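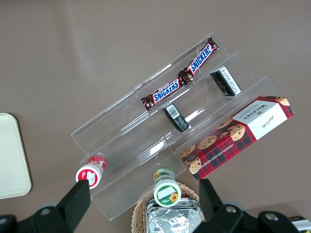
Wrist camera view, acrylic stand with the snacks on it.

Student project: is our pick test telling us anything?

I'm one of the students on a shelf-picking project at Radley. The job is simple on paper. The arm gets told which item to take, takes it, and puts it down somewhere else without knocking the neighbors about. We have a clear three-step stand, a Snickers twin pack, a box of Walkers shortbread, two small black packages with labels, a couple of little bottles and a basket.

We logged 960 tries and counted 436 as good. My teammates want to put that on the poster and call it a solid start. I don't buy it. The items hardly moved between tries, one person decided what "good" meant, and I have a feeling the arm has learned our table and not much else. The other thing bugging me is the stand itself. It's see-through, so the tabletop color comes right through the shelves, and I can't tell if the camera is picking up the steps at all.

Should I push for a redo, or am I being a pain? We present in May.

Femke Vandenberghe

Struan Farquharson
You're being a pain and you're right. I helped judge a student contest where half the posters had a percentage on them and hardly any said what the percentage was of.

First thing I'd do is split the log by item. A long flat box and a small bottle with a cap are different problems for a two-finger gripper, and one total hides that. If most of your good ones are bottles, say so. If the shortbread box never came off the shelf, say that too, in the same size type.

Then write down what counts as a success before you run anything else. Lifted? Lifted and set down? Lifted without bumping the thing next to it? Ours was "lifted" for a whole term, and then someone added the last condition and our nice number fell through the floor.

On the clear stand, I wouldn't guess. Tape a strip of paper along the front edge of each step and run the same items in the same spots, with tape and without. If nothing changes, stop worrying about it. Expect an argument either way – people get attached to the nice-looking stand.

You don't need to redo all of it. Take a smaller batch with the stand turned a different way each time and the items swapped between shelves. Have somebody who didn't write the code do the placing.

Menon
just use a depth camera, fixes everything

Struan Farquharson
It doesn't. Plenty of depth cameras have trouble with clear plastic. Borrow one and test it on that stand before anybody spends money.

Esard
I'd leave the old number on the poster but label it for what it is, "same layout, same table." Put the new batch next to it. We did that with our sorting project and the drop was ugly, but it gave us something to talk about when people stopped by. Also check whether your log includes tries where someone nudged an item back into place first. Ours did, and it took us ages to find them all.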